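Automation in the Workplace
Handout 4: Notes from the Stelbridge open day

These notes go with the visit to Stelbridge in August. Read them before the seminar, whether or not you were on the coach. Those who came should bring their own notes as well, including anything that disagrees with mine.

What we went to see

Stelbridge runs a training site where people show robots how to do small jobs by hand. Once a year it opens the floor to colleges and to firms that might buy from it. We were in the second group of the morning, 16 of us, and our guide was Naledi Mkhize. She took us through a short safety talk, then the main floor, then a room upstairs where the recordings are checked.

The main point of the talk was that the robot itself comes late in the process. A person does the task first, holding a gripper of the same shape as the one the robot will use. The movement of the gripper is recorded along with what its camera sees. A program is then trained on many such recordings of the same task. For the task we were told most about, putting small parts into a tray, the site had used 330 recordings for the first version and 500 for the one now in use.
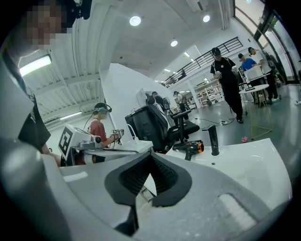 Demonstration by hand is the first of the three methods on this course, and the one you will be asked to compare with the others in the written work. The operator carries out the task at normal speed, puts the parts back and starts again. Naledi Mkhize said a new operator needs a morning to get used to it. Some of the equipment is worn as well as held: the person in the red T-shirt has goggles over the eyes and a small gripper held at the chest, with a thin cable hanging from the headset. The white device on the table in front carries a black-and-white square marker. Markers of this general type are covered in Handout 3 -- look again at the section on finding position from a known pattern.

Points from the question session

Demyd Mykhailiuk asked what happens to a bad recording, for instance one where the part is dropped. The answer was that it depends. A drop followed by a clean recovery may be kept, as the robot will drop things too. A recording where the operator stops to talk is thrown out.

Mbali Mthembu asked about tiredness. Operators work in spells of 36 minutes and then change to checking, which is done sitting down. The site tried longer spells and found that the later recordings were slower and less even.

I asked whether a program trained on one gripper could be used with another. They have tried this with a gripper from Fanier, with mixed results. Fingers of a different length were the main difficulty. We will come back to this in week six.

Terms to know

Demonstration: one complete run of a task by a person, from start to finish.
Operator: the person holding the gripper.
Recovery: the part of a run where a mistake is put right.
Reset: putting the objects back before the next run.

For the seminar

1. Choose a job you have done yourself, paid or unpaid, and write down its steps. Mark the ones that could be shown with a two-fingered gripper.
2. Say how you would vary the starting position of the objects between runs.
3. Read the Gumede chapter in the course pack, first half only.

One side of paper is enough. Hand it to Ismail Ouali at the start of the session. Anyone who still has a visitor badge should give it to him at the same time -- Stelbridge would like them back.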